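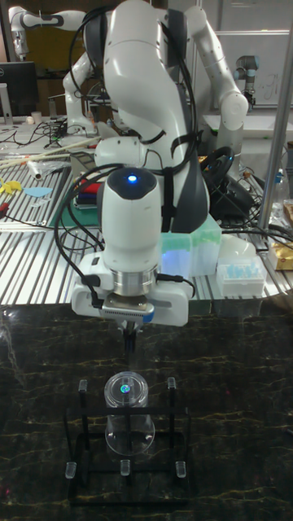
By the Course Tutor, Burkham Evening Classes

Courses > Kitchen and Home > Bread for Beginners > Handout 4

Handout 4: Your Starter in Cold Weather

Last updated: February

Welcome back, everyone, and thank you for all the jars you carried in last time (what a lovely sour smell in the hallway!). Several of you asked why your starter has gone sleepy, and the answer is nearly always the kitchen. A starter that doubled by lunchtime in summer may want until supper now, and that's perfectly fine - let it take its time.

Feed by weight if you possibly can. Take 30 grams of your old starter and stir in 79 grams of flour and the same of water, warm to the touch but never hot. I use the Zamfir whole rye for this, though any rye will wake things up nicely.

If you see gray liquid on top, pour it off or stir it in, whichever you like. Pink or orange streaks are another matter, and that jar has to go, I'm afraid.

For next time, please read the chapter on shaping, and bring a bowl, a towel and some 429 grams of bread flour - a little over won't hurt a bit.

We use cookies to remember your course list. Accept | Settings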